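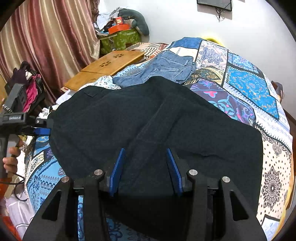
Home | About | Work notes | Older posts

What changes when the folding line comes

16 November 2019

I work since five years in the laundry and repair house of Hondness, in Orkham. We receive clothes from hotels and from a rental company, we check them, fold them and send them back. In spring the management told us that a folding line from Grallano will be installed, and that the trousers go first. Now it is running, and I want to write down what I see, before I get used to it and forget how it was.

Before, one person at the table folded trousers all day. You take the waist, shake once, put leg on leg, smooth with the flat hand. After some weeks your hands do it alone and you can talk with your neighbor. This talking I miss the most. The line is not very loud, but it is loud enough that you must raise your voice, and so people say only what is necessary.

The machine is good with trousers which are lying flat. With dark cloth it has more trouble, especially when the legs are crossed, and then somebody must come and lay them again. Jeans are easier for it, I suppose the cloth is stiffer. Ruan Nkosi, our shift leader, keeps a notebook of the stops. On the first day he wrote 75 of them, last week the worst day had eight. He is proud of this notebook and I think he has the right to be.

No one lost the job, I must say this clearly. But the jobs are different. Nobuhle Msimang was the fastest folder we had, and new people were always put next to her to learn. Now she feeds the line, and anybody can feed the line after one morning. Her pay is the same. She told me it feels like somebody took her trade and gave her a chair for it. She also told me that her shoulders do not hurt anymore in the evening, and she did not know how to put these two things together. I did not know either.

What I would ask from the management is small. Let the people from the table decide which clothes go to the line and which stay with the hands. Mr. Nedeljković from the office has promised a meeting about it in the canteen — we wait for the date. I will bring the list of garments which come out badly, the pleated ones are at the top.

Print this page | E-mail this to a friend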